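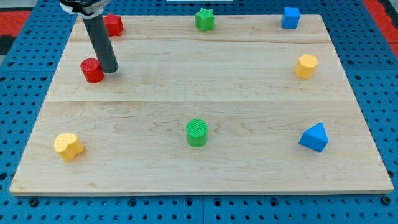
Three of us from the newsletter drove over to the Stasberg courthouse on Thursday for the Koval hearing, and I promised I'd write it up while I could still read my own handwriting (my notes are mostly arrows).

Quick catch-up if you've missed the last few issues: Hnat Kostiuk is charged with setting the fire at the Koval feed warehouse back in August, and he's been in county jail for 28 weeks. His lawyer, Krisztina Fekete, wants him out on bail until the trial. The prosecutor, Lukian Tymoshchuk, very much does not!

Things got going at 10:30, an hour late, after the morning's traffic cases ran long. Fekete went first. She told the judge her client has lived on the same street in Stasberg his whole adult life, that his sister Roksolana Yatsenko would take him in, and that the family could put up $1,000 right away. Tymoshchuk came back with the missed court date from two years ago, and he went over it so many times I started underlining it. Fekete said that was a parking matter and the notice went to an old address.

Then we got into the paperwork. The state handed over 225 pages of phone records the night before, and Fekete said there was no way she could get through them by morning. Judge Stepan Bilyk didn't look thrilled about that either. He gave her 2 weeks to read them and put off the bail decision until then, so Kostiuk went back to jail and the rest of us went to find lunch.

I caught Yatsenko on the steps afterward. She said she'd already cleared out the spare room and wasn't going to put the boxes back in it. Tymoshchuk's office had no comment.

The next hearing is in the small courtroom upstairs, same start time. It's open to anybody, but get there early if you want a seat, and bring quarters for the meters on the Zurard side. I got a ticket.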